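Workshop notebook, Friday, a bit after four

Kettle's on, glaze bucket's sieved, so I'm writing this up before I forget which tile was which. I've been careless about that all month and it's cost me a whole firing's worth of guessing.

The question was whether the Nustov clay can go in with everything else, or whether it really does need its own firing the way the supplier's sheet says. We've got most of a pallet of it left and the Daltden order is for nothing but bowls, so it matters quite a lot (to me, anyway, as I'm the one packing the kiln at silly hours).

Five test tiles of each body, same rolling, same thickness as near as I can manage with the battens, all scored on the back with an N or an E. E is the old Entwistle buff, which we know inside out. Dried under newspaper, turned every day, then I got impatient and put them on the shelf over the radiator. Two of the N tiles curled at one end. None of the E ones did. I can't tell if that's the clay or my impatience, so I'm ignoring it for now, but please nobody else use that shelf for anything flat!

Low firing first. Ramp was the usual slow one overnight with the bung out until morning. Everything came through. The N tiles are a pinker sort of biscuit than I was expecting, a bit like the inside of a shell, and they ring nicely when you tap them. I was so pleased I tapped all of them several times over. The E tiles look like E tiles.

Then the glaze. I used the Flavberg white because it's what Daltden have asked for, mixed to the thickness we always use, poured and not dipped as the little bucket's too narrow for the tiles. Half of each tile got a second coat once the first had lost its shine. The N biscuit drinks the water much faster than the buff does - you can almost hear it - and the second coat wanted to lift at the edges if I left it longer than a minute or so. I rubbed the pinholes in with a finger and carried on.

Top temperature on the controller was 1,120, with a short soak. I'd wanted to do a second batch hotter, but the plug-in element on the lower ring is on its way out and I don't trust it past that until it's been replaced. It glows in patches. So there's only one glaze firing to report, and anyone reading this should treat it as one firing and no more than that.

Results, in the order I unpacked them. Single coat on buff: fine, slightly thin on the high spots, the same as ever. Double coat on buff: lovely, fat and soft, I'd sell that. Single coat on Nustov: better than I'd hoped, warmer, with the pink coming through at the rim. Double coat on Nustov: crazed on every one. Very fine lines, hard to see until you wipe a bit of ink over and wash it off, and then there they are, all over like a dried-up pond. They were still pinging when I made my sandwich.

So it's a fit problem, I think. The glaze is shrinking more than the body wants to as it cools, and the thicker coat has more to complain about. I could add a little more flint to the glaze, or I could just put it on thin and have done with it. The thin version is prettier on that clay anyhow. What I don't know is whether thin is good enough for something that's going to have soup in it every day.

Weighed the dry stuff too while I had the scales out. The full mix for the next bucket comes to 1,305 grams with the extra flint in, so that's the figure to use if you're making up the trial batch. I've written it on the lid in marker as well.

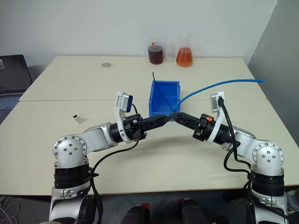 I don't agree about putting it on thin and having done with it. Thin glaze can craze as well, it just takes longer to show, and bowls go in and out of hot water for years. Boil a couple of the single-coat tiles, drop them in cold, do it again a few times and ink them before you promise Daltden anything. And do the flint batch whatever happens.

Right, fair enough, that's written in under mine in pencil and I can't argue with it. I'd only inked the double-coat ones, which was daft. Two of the single-coat Nustov tiles are going in the saucepan on the ring now (the old saucepan, not the soup one) and I'll ink them in the morning when they've had a night to sulk.

Other bits. Need more kiln wash, the top shelf is down to bare patches. The sieve has a hole near the rim that I've been pretending isn't there. The new element's ordered, and the hotter batch can wait for it. Leftover Flavberg is in the tall tub with the blue lid, already sieved, needs a good stir from the bottom before anyone uses it.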